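The Binder and I Have Reached an Understanding

I should say up front that I was against the binder. When I started on the arm bench at Venport, the rules for working near the robot fit on an index card taped to the monitor, and the index card said "look first." I liked the card. Then Arif Bepari came over from the Badska site with 32 pages in plastic sleeves, and the card went in a drawer.

That was March. I have now worked out of the binder long enough to have opinions about which pages earn their sleeves. A friend at another shop asked me to write them down, probably hoping I'd save her from making a binder of her own. Sorry.

The rules that earned it

Rule 2 says one person owns the stop button, and that person says so out loud. I thought this was theater. For the first week we all said "I have the stop" in the voices of airline pilots. Then one afternoon Kavinda Dewan and I each assumed the other one had it, for the length of an entire run, and the only reason I know is that we both got up for coffee at the same time. I say it in a normal voice now, but I say it.

Rule 5 is about speed. Any new program runs at 11 percent the first time through. I asked Arif why 11, and he said that if he had written 10, people would have taken it for a round number somebody made up, and bumped it to 15. He did make it up. It has worked on me completely.

Rule 6 says to write down the starting layout before you press go, and I fought this one hardest. When a grasp goes wrong you will swear you know where everything was. You don't. I once spent a whole morning chasing a calibration error that was a bin I'd nudged with my elbow while reaching for a pen. The pen was for filling in the layout sheet, so I suppose both sides can claim that one.

Rule 9, hair and lanyards. I have short hair and lost my badge in the parking lot, so I'm the most compliant person in the building.

The rules I would like a word with

Rule 14 wants two signatures to change a gripper fingertip. These are held on by a couple of screws. I have signed for less when buying a car. The thinking comes from Gulidton, whose old procedures Arif admired, and I'm sure it made sense there with bigger machines and bigger screws. On our bench it means I walk the length of the hall holding a fingertip, looking for a grown-up.

Rule 17 says the work area must be "free of foreign matter" before each session. Define foreign. There is lint in the seams of everything we own. Kavinda wiped down one housing with great ceremony and it had a fresh line of fuzz along it before lunch. We have agreed among ourselves that foreign matter begins at the size of a raisin, and I've penciled that in the margin.

Small round things get their own section

The part of the binder I've come to respect most is the section on picking small cylinders out of a tray. The Sivakumar job is mostly this kind of work, and cylinders are awful. They roll. They lie next to each other at slightly different angles and dare you to pick one. The binder has you treat anything that could be a battery as a battery until a person has looked at it, which covers force limits and what you do after a drop (stop, look, bag it, no heroics). It also has you bring the fingers in closed, or nearly, and open them only once you're over the part. I used to come in wide open like a crab, and I hit the lip of the tray a lot.

It wants the approach checked from the wrist view as well as the overhead one. Overhead, everything looks roomy. From the wrist you find out how much of the tray your own fingers are hiding.
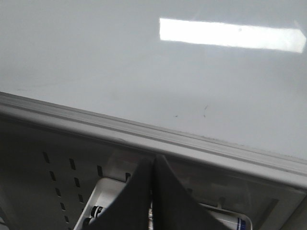 What I'd tell my friend

Start with fewer pages. Arif has confessed that the first 30 came from other people's binders and that he wrote the last two himself, and you can tell, because those are the two with coffee on them. Put the stop button rule at the front. Leave wide margins, as people are going to write in them whether you like it or not, and the margins are where ours got good.

Keep a count of runs between fingertip inspections. We do it every 50, with tally marks on masking tape stuck to the bench. The binder calls for a spreadsheet. The tape is winning.

I still have the index card, by the way. Arif found it in the drawer and put it in a sleeve at the very front, ahead of page one. He didn't give it a number.

Recent posts

My Elbow, a Bin, and a Lost Morning
Labeling Cables You Will Never See Again
What "Home Position" Means to Different People
In Defense of Masking Tape
The Long Walk With a Fingertip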